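Two hours at the Closent open day in Drevville

The invitation promised "household robots, learning in real homes." I have been to enough of these days to bring my own sandwich and keep my expectations low, and I was glad of both.

Closent has the upper floor of a former school supply warehouse on the edge of Drevville. Doors opened at 11, and the first half hour went to slides. We were told that Maruyama, which makes the hand tools, and Nukilel, which writes the training software, are both "fully committed." To what, the slides didn't say. A chart showed 1129 recorded towel folds. When I asked how many of those ended in a towel anyone would put in a closet, the presenter said quality scoring was still being worked out.

Then came the part I had driven over for. A person takes a gripper in each hand, does some ordinary chore with them, and the recordings are used to teach a machine the same movements. The company sends people into homes and dorm rooms to do this, and the idea is that the mess and the odd corners are good for the data. I can believe that. I am less sure how much of it carries over to an arm bolted to a stand, and I asked that too. "Early results are promising," I was told. I wrote it down next to the same sentence from last year.

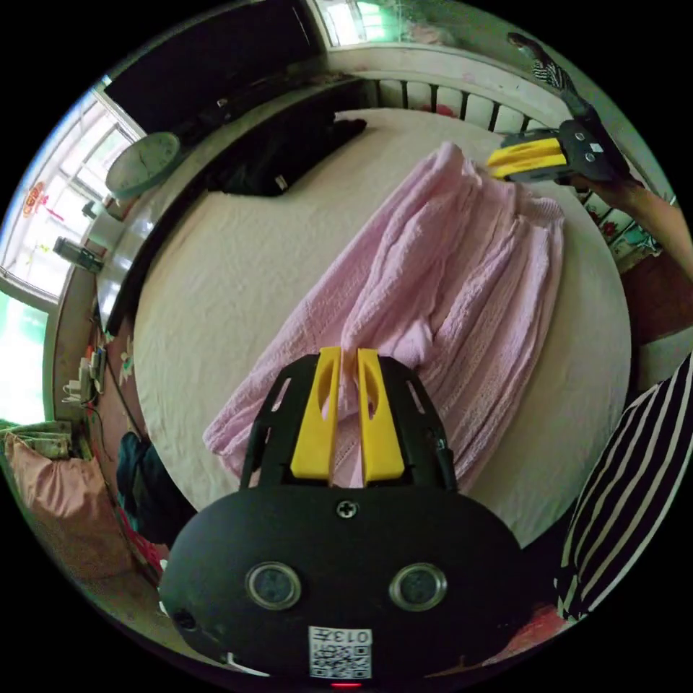
Visitors could try the grippers at a long table by the windows. They are harder to use than they look. I managed to pinch a hand towel by one corner, lost it, got it back and made something like a fold after some 113 seconds. My hands alone would have needed four. The woman beside me did much better, and she said she had played a lot of claw machines as a kid.

The robot itself got a short slot before lunch. It folded one towel, slowly, from a flat start. The second towel was dropped on the table in a heap and the robot picked at it until a staff member stepped in and flattened it. People clapped anyway. I'd have liked to see a third try, but the schedule was tight.

Parking is free behind the building. The coffee was decent and the stairs are steep.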